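Grarkow build log, the picture page

Keegan asked me to put the gallery somewhere he could find it, so welcome! Grarkow is our shared-workshop project: a tabletop arm that tidies up small stuff. Vasilis is doing the metalwork and I'm on software, mostly at my kitchen table on Friday nights with way too much tea. We started in November with a 24 volt supply, a box of used motors and a bench nobody else wanted (one leg is short — we put a hinge under it).

The grasping code gets tried out in simulation first. I'm up to 607 runs in the current log, and 204 of those are from before I fixed the gripper offset, so I mostly ignore them. The counter, the arm and all the objects are rendered, and I move things around whenever I get bored.

More pictures will go up once Vasilis has finished the base plate and I've cleaned up the wiring. The cable chain is still in a bag!

Bird run, in the simulator. The Franka arm has its fingers around the top of the little dark bird, right at the edge of the marble, next to the white plate. The orange funnel and the black cup are along the same side — funnel grasps are next on my list.

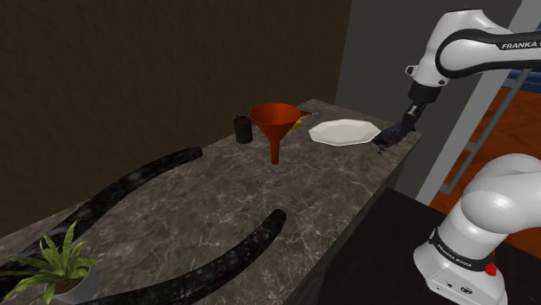
Do I need a fast computer to start simulating an arm at home?

An ordinary desktop is fine for learning the basics with simple shapes. A decent graphics card helps once you want realistic lighting or lots of runs going at the same time.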